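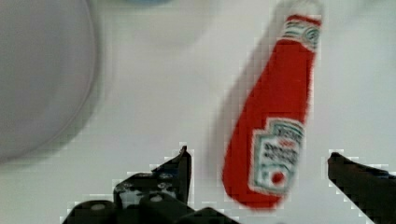
Manaia Cosgrove wrote back after the last report that a written rule is only worth having if the operators follow it on a slow afternoon, and asked how we check that they do. It was a very fair question, and I have tried to build this report around it, so thank you, Manaia, for asking!

The handling rules we drafted under the Pleria grant now run to 2 pages, down from a much longer version that frankly put people off. Each operator at the Allel bench reads them through and signs before a first session. Since then we have logged 1,103 grasp attempts, and in 92 of them the operator noted a departure from the rules - mostly small things, such as restarting the arm without saying so out loud. I would much sooner have those written down than tidied away.

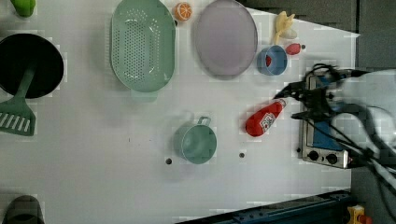
Our stop rule has changed the most since you last heard from us. The old wording asked for a stop control "nearby", and everybody had their own idea of what that meant. The new wording says it must sit at the edge of the work area, clear of the objects being handled, and we set up the toy kitchen table on that basis, with the yellow unit and its red button down at the corner, away from the mug and the colander. The cable rule is still in draft, and I expect we will argue over it a little longer.

In March we would like to review 200 more attempts, this time with a checker from Drarkatetti sitting in, and I will send the revised pages over to you before that begins.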